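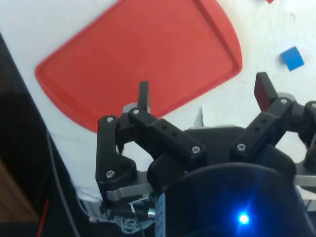

从去年12月开始给自己的老博客换主题，折腾到现在总算可以坐下来慢慢讲一讲了。用了好些年的 Trelia 停止更新，后台每次登录都弹一条黄色提醒，我装作没看见装了很久，后来连编辑器都开始闹脾气，只好认真挑新的。先说我想要什么样子：大片留白，一块颜色很正的红做标题区，圆角要像照片里那个红托盘一样，弯得柔和，边上有一圈稍浅的细边，再配一点点亮蓝做按钮，就一点点，跟白底上那个小蓝方块差不多的分量就够了。听起来很简单对吧，我当时也是这么想的！

先交代一下家底，免得大家觉得我小题大做。博客里一共240篇文章，写做饭的、写散步的、写怎么修水龙头的都有，分类乱得像我家抽屉。早年的文章里还塞了好多短代码，都是 Trelia 自带的，什么提示框啊、两栏排版啊、带阴影的引用啊。那时候觉得真方便，点一下就有，换主题的时候才知道这些东西一离开原主题就变成一串方括号，光秃秃地躺在正文里。

所以第一个建议给还没动手的朋友：换之前先去数据库里搜一遍方括号，看看自己欠了多少债。我搜出来的结果是621处。看到数字的时候我去泡了杯茶，喝完又去泡了一杯。

候选主题我试了四个，最后认真比较的是 Eton 和 Ganley。Eton 的演示站真好看，首页一打开，字体、间距、动效样样都舒服，我差点当场付钱。可是演示站里用的都是横版大图，每张都拍得很讲究，我的图呢，手机随手拍的，竖的横的方的什么都有，放进去以后首页就像晾衣绳，高高低低的。（不怪人家主题，怪我拍照的习惯。）

Ganley 的演示站就朴素多了，第一眼甚至有点失望，灰灰的，标题也小。但是把自己的内容导进去之后反倒越看越顺眼，图片比例不统一它也能排得整整齐齐，没有特色图的文章会自动换成一块纯色，正好给我那块红色留了位置。从此我看主题都先导自己的内容再下判断，演示站只当看个热闹。

说到导内容，一定一定要在测试环境里做，别在正式站上直接换。我知道大家都听过这句话，我也听过很多遍，然后前年还是在正式站上点了“启用”，侧边栏的小工具全跑到“未使用”里去了，一个一个拖回来拖到半夜。这回学乖了，主机后台有一键复制站点的功能，点完等一会儿就有个一模一样的副本，随便拆。

接着讲子主题。好几位朋友私信问我要不要建，我的答案是：只要你打算改哪怕一行模板文件，就建。只改颜色和一点点样式的话，放在后台的“额外 CSS”里也能过日子。我一开始就是这么过的，后来那个框里的代码越攒越长，自己都看不懂哪句管哪里，才老老实实建了子主题，把样式分段写好注释，心里一下子清爽了。

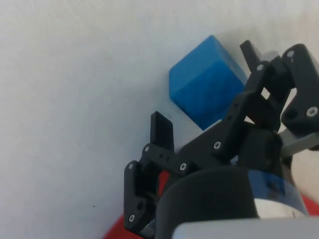

白布上的蓝方块。

颜色这一段我花的时间最多，也最开心。红色我前后换了好多个，太橙了像外卖页面，太深了又像请柬，最后停在偏珊瑚的那一种。蓝色反而很快就定了，亮一点、饱和一点，只给按钮和链接用。要提醒一句，红和蓝放得太近眼睛会累，我在中间留了不少白，正文区里基本看不到红色，读起来就安静了。

对了，链接颜色定下来以后请务必查一下对比度，网上有很多免费的检查工具，把两个色值贴进去就行。我原来挑的那个蓝配白字刚好差一点点不达标，压深一级就过了，肉眼几乎看不出区别，可是我妈用她那台旧平板看的时候说“字清楚了”，我高兴了一下午。

字体这边出了个小插曲。我有个测试用的作者名叫 Lukoševičius，专门拿来检查带变音符号的字母显示正不正常（做过多语言网站的朋友应该都有一两个这样的“考题”）。在 Ganley 默认的标题字体里，š 和 č 突然换成了另一种字形，比旁边的字母粗一圈，像半路插队的。原因是默认只加载了基本拉丁字符集，扩展那部分没带上。在字体设置里把扩展拉丁勾上，清一下缓存，就整齐了。

中文字体我没有用网页字体，直接写的系统字体。中文字库文件太大了，为了一个好看的标题让人家在地铁里转半天圈圈，我舍不得。苹果设备看到的是苹方，Windows 上是微软雅黑，各有各的样子，我觉得挺好。行高倒是要自己调，英文主题默认的行高给中文用几乎都偏挤，调松一点，段落之间再多给些空隙，整页的气就顺了。

那些方括号我是怎么处理的呢？先装一个查找替换的插件，在副本上把提示框那一类统一换成普通的引用区块，这一批最省事，格式都一样。两栏排版就没有捷径了，只能一篇篇打开手动改，改着改着就开始读自己从前写的东西，读着读着又忘了改……有一篇讲腌萝卜的，盐放多少居然没写，底下还有人留言问过，我隔了好几年才回复，实在不好意思。

图片也顺手整理了。媒体库里有80张图没有任何文章在用，大多是当年传错又重传的。删之前我先全部下载备份了一份，后来还真的从里面捞回来一张，是页脚背景图，插件扫描只看文章正文，写在主题设置里的它看不见。所以各位用这类清理插件，请先备份，再看清楚它到底扫描哪些地方。

上线那天是1月15日，一大早趁访问的人少，把副本推到正式站，然后照着清单过一遍：固定链接重新保存一次，联系表单自己给自己发一封，搜索框随便搜个词，404 页面看一眼，手机上把菜单点开又关上。表单那一步果然有问题，邮件发到了测试用的地址，改回来就好了。

有朋友问速度。我没有做什么高深的优化，就是关掉了首页轮播（本来也没人点第二张），停用了几个跟着 Trelia 一起装的配套插件，图片加了延迟加载。首屏那张大图记得把延迟加载去掉，不然打开页面会先白一下，我在手机上看到的时候还以为网断了。

还没弄完的有两件：一是归档页，现在按月份列出来长长一串，想改成按年份折叠；二是深色模式，Ganley 自带一个开关，可是我那块珊瑚红一到深色底上就特别刺眼，得另外配一个暗一点的。哪位配过类似的红，色值借我抄一抄，先谢谢啦！

子主题里那几段样式，我这两天把注释补完整就贴出来，想要的在底下留个言，贴好了我一个个回。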